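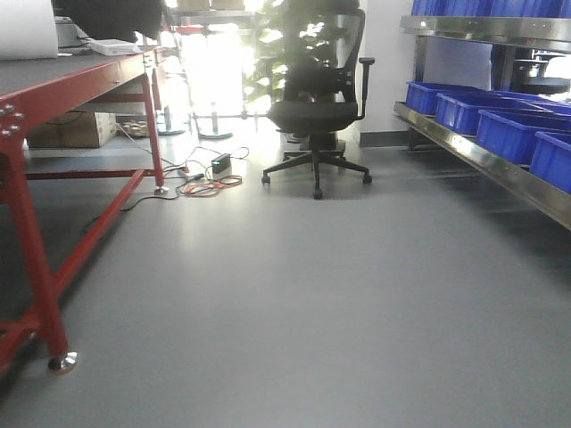

Stores and Supplies Team, Sitholm site

Spare parts counter moves to new opening hours

The spare parts counter at Sitholm will open at 7.30am from the start of January, half an hour earlier than now. Closing time stays at 4pm, except on Friday, when the counter will shut at 2pm so that the weekly stock check can be finished the same day.

The change follows a review of counter requests over the past year. The team handled 1,996 requests at Sitholm, up from 1,773 the year before. Of these, 1,213 came in before 10am, and many of the people asking had already been waiting when the shutter went up.

Staff at the Lanz depot will keep their present hours. Orders from Lanz that need to travel on the morning van must still be sent in by 3pm the day before. Orders that arrive later will go on the next van.

Parts can be ordered in the usual way, by form or through the Parisska ordering page. The page has a new box for the job number, and it must be filled in before an order can be sent. Old paper forms without a job number will be accepted until the end of January, after which they will be returned to the sender.

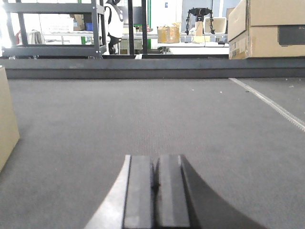

Floor level at Sitholm, with a cardboard box to one side.

Returns are changing as well. Unused parts should come back within five working days, in their original packaging where possible, with the yellow slip attached. Parts returned without a slip will be held for a week and then put back into general stock, and the cost will stay with the department that ordered them.

Heavy items will no longer be handed over at the counter. They should be collected from the side door, which has a bell. Please bring your own trolley.

Deliveries from Pirnodeo are not affected and will still come on the first working day of the week. Anyone expecting a large delivery should let the team know beforehand so that space can be cleared.

A printed copy of the new hours will be put up at the counter and in the canteen before the change. Questions about an order already placed should go to the counter, quoting the order number.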